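The Quilt Kit Promise
Iveta Šťastný isn't sure you can buy a finished quilt in 23 pieces

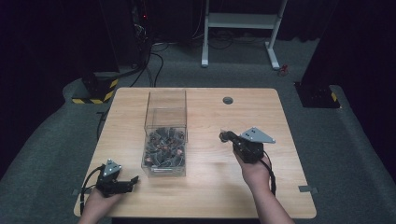
Small pieces in a clear box, on a light wooden table.

Vrabec says its new lap quilt kit takes a beginner 2 evenings. I gave it to Rónán Dolan in Istley, who has quilted since school, and he was still pressing seams in June. The fabric is pre-cut, the leaflet says. Three of the triangles didn't match their neighbours. Hondby sells plain cotton by the metre for less, and you get to choose the colours. I'd start there.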